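Re-seating the wrist cable on the Griltside cell

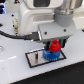

How often should the wrist cable be checked? Every 24 shifts, and again after anybody bumps the arm and swears they didn't.

Park the arm first, then cut power at the Juhl cabinet and wait 5 minutes. The lights take their time, and so should you.

Pull the black connector straight out of the flange by its body. Tugging on the cable works too, once.

Look over the pins and wipe off any dust. Push the connector home until it clicks — a hopeful feeling of firmness is not a click.

Leave enough slack for the wrist to turn fully both ways. Power up, open and close the gripper 17 times at low speed, and watch the force reading. If it jumps, swap the cable. Spares are in drawer 7, behind the Malter manuals.

Wen-hsiung Ko, 23/01/2019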